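**The Flumcombe Ferry** is a silent melodrama directed by Ditte Þórarinsdóttir and released by Nistier. It runs 70 minutes in its surviving form, although publicity of the period claimed a good deal more.

The plot concerns two brothers who work the same river crossing and court the same schoolteacher. One is reported drowned; the other marries her, and the first comes home in June to find his coat on another man's hook. 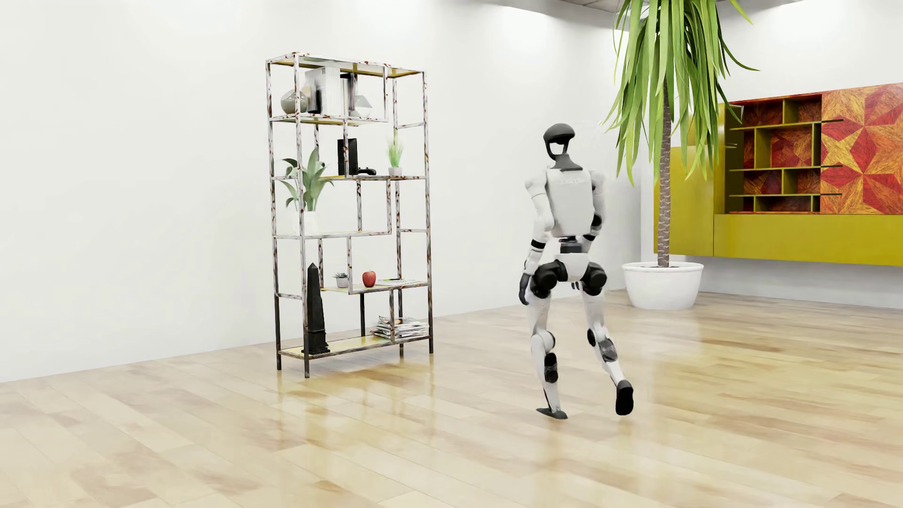
Nistier advertised the flood sequence as having used 57 boats. The claim is hard to credit – no shot in the surviving print shows more than 12, and the studio's own ledger records payment for even fewer. The story that the lead actor nearly drowned during filming rests on a single interview, given 30 years later, and should be treated with caution.

Reviews were mixed. The critic Mishra praised the colour tinting but found the ending "arrived at by post". Later writers have called the film a lost masterpiece, a label that fits poorly, as it was never lost and its middle reel drags.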